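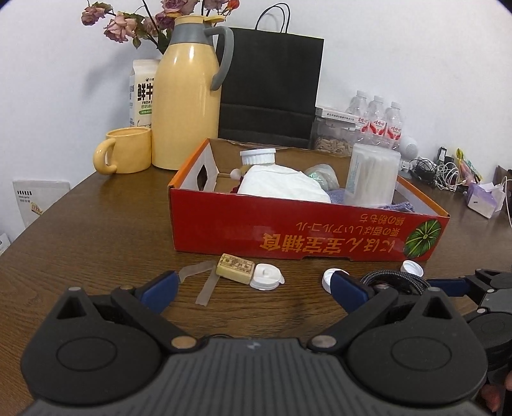

Hand-held gripper at the tabletop, blue pads, bottle caps within reach.

Donnelly
January 9, 2020
2 min read

Been using the Poneck hand-held gripper kit since December. Short review in a few posts.

The kit is $257. You get the gripper, a cable, 4 spare finger pads and a printed quick start sheet. Setup took me 12 minutes, most of it charging and pairing.

Small things are the real test for me. Bottle caps, cotton swabs, anything that rolls. The pads have enough give that I don't have to squeeze hard. 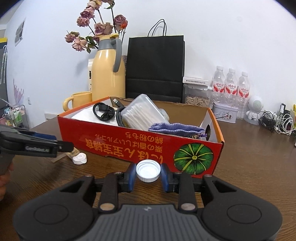

My wrist gets tired after about 2 hours. A lighter body would help. The Dorkia kit is lighter but its pads wore out on me in a week.

Handel sells the Poneck pads separately, which is good to know before you buy the bigger bundle. I'd skip the bundle.

Would I buy it again? Yes, at this price. Will post again when I've tried the software update.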